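What Makes People Stay at a Table?
Project report, second-year Interior and Spatial Design
Isla Mackay

My project started with a sulk, really. I'd gone to the Plurik study café to finish an essay, couldn't settle, moved seats twice and went home. Kagiso Tshabalala (my project partner) said that was a whole project in itself, so in May we asked if we could spend a few mornings there finding out why some tables keep people and others don't!

We picked the round tables by the back wall, as those were the ones regulars complained about. Over the mornings we spoke to 26 people and asked each of them the same 5 questions, mostly on where they put their things and what they moved first when they sat down.
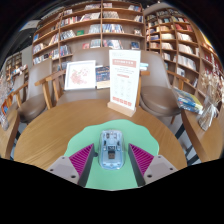
Almost everyone started by clearing a space for a mouse or a notebook. The signs and bits of decoration got pushed to the far side, and hardly anyone put them back. A round top looks friendly, but the curve eats into your working space faster than you'd think, and a laptop with a mouse next to it soon feels like a squeeze.

The mats split people. Kagiso loved them (they're soft under your wrist and they do cheer up the wood), but two of our interviewees said a wavy edge was annoying to lean a forearm on. I'm with them, I'm afraid. We tried a plain rectangular one from home and I got on with it much better, though I'd already made my mind up by then so please don't count me as data.

Our main suggestion to Plurik was to move the printed signs to a shelf and leave the tables clear until lunch. They liked the idea but want the menu somewhere people can reach it, so Kagiso is drawing up a small wall rack. His sketches are in the appendix, along with my very messy interview notes.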